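In Praise of the Table Nobody Is Saving

3 Aug 2020

My grandmother had two tables. One was in the dining room under a cloth, under a second cloth, under a sheet of clear plastic that stuck to your forearms in August, and we ate at it perhaps twice a year. The other was in the kitchen, and that was where everything happened: the peas got shelled, the bills got paid, my uncle took apart a carburetor on several sheets of newspaper and was spoken to about it afterward. When she died, the family argued for weeks over the dining table. I asked for the kitchen one and got it without a fight.

I have been thinking about those two tables all summer, mostly while sitting at the second of them, and I'd like to make a case that I suspect half of you will disagree with. I think we should use our good things. I mean the good plates, the heavy glasses, the linen napkins that need ironing (or don't, if you are like me and fold them damp and hope), and above all I mean the wood itself. I think a table should be eaten at, leaned on, spilled on and wiped down, and I think it is better for it.
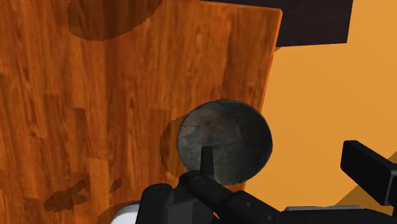 The usual argument against this is that nice things cost money, and I don't wave that away. I grew up in a house where a broken dish was a real loss. When I bought my first proper set of dishes, from a little shop in Noonan that has since closed, I paid 255 dollars for them, and I was so frightened of what I'd done that I put them in the top cupboard and went on eating off the chipped ones for years. I used to take them down and look at them. Then I moved, and two of them broke in the truck, wrapped up like babies, having never once held so much as a piece of toast. I was more upset about the toast than the plates, if that makes any sense.

After that I put the chipped ones in a box for the church sale and used the rest every day. I've lost a few more over the years, one to a dog and one to a very hot burner, and I can tell you what we were having for dinner each time. I couldn't tell you a thing about the two in the truck.

There is an old inn over in Senlow, built in 1803 according to the board by the door, where the long table in the front room has never been put behind a rope. It has rings on it, and burns, and somebody's initials, and a dip along one side where I suppose a couple of centuries of elbows have gone. I had soup there last October with my sister, who spent the whole meal running her thumb along the edge. She owns a very beautiful table, my sister does. It came from Lustska, the furniture people, and it arrived with a booklet about coasters. She has fitted pads for it, and felt under everything, and her children do their homework on the floor! I love her dearly and I have told her all this to her face, so I don't feel bad about telling you.

She says, and I want to be fair to her, that caring for a thing is a way of loving it. She says I confuse being relaxed with being careless, and that if everyone treated furniture the way I do, there would be nothing left to inherit. That's a decent point and it has kept me up once or twice. My grandmother loved that dining table too, I'm sure of it, and she loved it by covering it. It went to a cousin in the end, and he keeps it under a cloth.

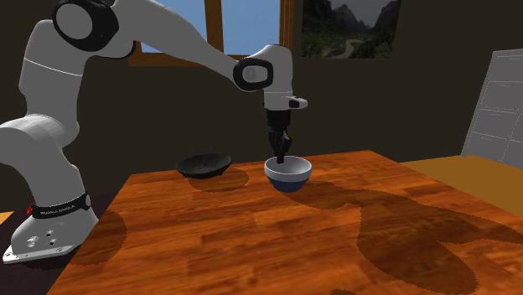

But I think there's a kind of care that comes only from use. I oil my kitchen table every few months with a tin of Fevo wax that smells of oranges, and I know that top the way you know a friend's face. I know the spot near the window where the finish has gone thin. I know which board lifts a little in damp weather, and I know to set the teapot somewhere else until it settles. You don't learn any of that through plastic.

And the marks have turned out to be good company. There's a pale crescent from the night my neighbor brought over a casserole and neither of us thought of a trivet, because we were both crying. There's a row of little dents from a child with a fork, and that child is 14 now and taller than I am and denies everything. A man once offered to sand the whole thing back for me for 500 dollars and make it look brand new. He was very kind about it, and he was probably right about the price, and I gave him a cup of coffee and sent him home.

I know it's an odd season to be writing about setting tables, with so few of us sitting down together. Most nights it's just me at mine. Still, I've been getting the good bowls out for plain rice and an egg, and using a cloth napkin, and once even lighting a candle with the sun still up. It takes an extra minute or so. The egg tastes the same, I'll grant you, but I sit longer over it.

So if there's a box somewhere in your house marked "good," I hope you'll go and open it this week. Wash whatever is in there, since it's bound to be dusty, and have your supper on it. My sister has promised to try it with one plate, with a pad underneath.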